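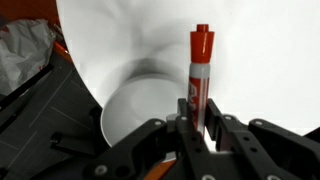
Wekcombe Manipulation Bench - Grip Faults and Stoppages

Frequently Asked Questions

Why does the arm keep dropping markers?
It doesn't keep dropping them. It dropped them for most of July and has since moved on to squeezing them too hard, which we count as progress. The drops came from a worn pad on one finger. The pad looked fine, passed inspection and had the grip of a buttered plate.

Why a dry-erase marker at all?
It is slim, round and slippery, and it has a cap that can come off at a bad moment. Anything that holds one upright by the barrel will probably cope with the parts Molefe wants moved. Also, we had a drawer full of them.

What was the July fault, exactly?
The gripper closed, reported a good hold and lifted. The marker then rotated in the fingers, touched the rim of the bowl and went wherever it liked. The controller went on reporting a good hold with nothing in its hand. Run 2,614 is the one everybody asks about. The log calls it a success.

Has that been fixed?
Mostly. The Pultex controller now checks finger position twice, once on closing and again after the lift. If the fingers have closed further in between, the arm stops and shows code 7. Please don't clear code 7 and press start again. We can see when you do that.

What is code 9?
Motor current too high for too long. Something is jammed, or the gripper is trying to make a marker thinner. Hit the stop button, wait for the light to go steady, then open the fingers from the pendant. Do not pull the marker out by the cap. You will get the cap.

Can I reach in to straighten something while it is paused?
No. Paused means the arm is waiting, and it will resume without consulting you. Use the stop button every time, even for the bowl, even if you are quick. The one pinched thumb we have on record belonged to a quick person.

How often are the finger pads changed?
Every 800 cycles. It used to be "when worn," a schedule that worked as well as you'd expect. Spares are in the Trimavard box under the bench. Change both sides together and write it on the sheet.

The screws on the linkage look loose. Can I tighten them?
Report it and leave them alone. Overtightening makes the linkage bind, and then you get code 9 and we get a phone call.

Who do I tell if I see a new fault?
Use the fault form on the bench page. Give the run number, the code and what you were doing at the time - "nothing" is a popular answer, but try to be more specific.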